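Why Does a Tea Table Have So Many Little Things on It? 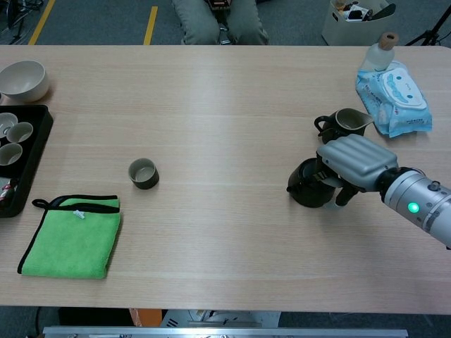
TROLBRIDGE, August

If you have only ever had tea from a big mug with the bag still in it, a table set for small-cup tea can look like a puzzle with too many pieces. Don't worry! Every piece has its own job, and once you know the jobs you can set a table like this yourself (with a grown-up nearby for the hot water, please).

Let's start with the teapot, because everybody does. Ours is dark brown and round in the belly, with a short spout. A round belly gives the leaves room to open up and stretch when the water goes in. Dry tea leaves are curled up very small, a bit like a cat on a cold day, and they need space to uncurl.

Next comes the pitcher, the dark one with the curved handle and the pale inside. Many tea drinkers pour all the tea from the pot into a pitcher before anyone gets a sip. Tea at the top of a pot can be weaker than tea at the bottom, and the pitcher lets it all mix together, so your cup tastes the same as your sister's and there are no arguments. The lip on a pitcher helps the tea go where you point it, too.

Now for the cups. They are tiny! You could finish one in a swallow or two, and then you get to have another, and I think that's the best part. The three beige ones are sitting together on the black tray, and the dark one has a pale inside, so it's easy to see the color of your tea. Is it gold? Is it reddish brown? Hold it still and look before you drink.

A big bowl like the beige one is handy for the water you use to rinse the cups, and for any cold tea left over. Tea people are always pouring a little something away, and it has to go somewhere.

Last of all, keep a cloth close by. Ours is bright green with black edges and a loop for hanging it up afterward. Even Milagros Layug, who has been pouring tea in Trolbridge for 21 years, spills a drop now and then, and she just wipes it up and carries on pouring.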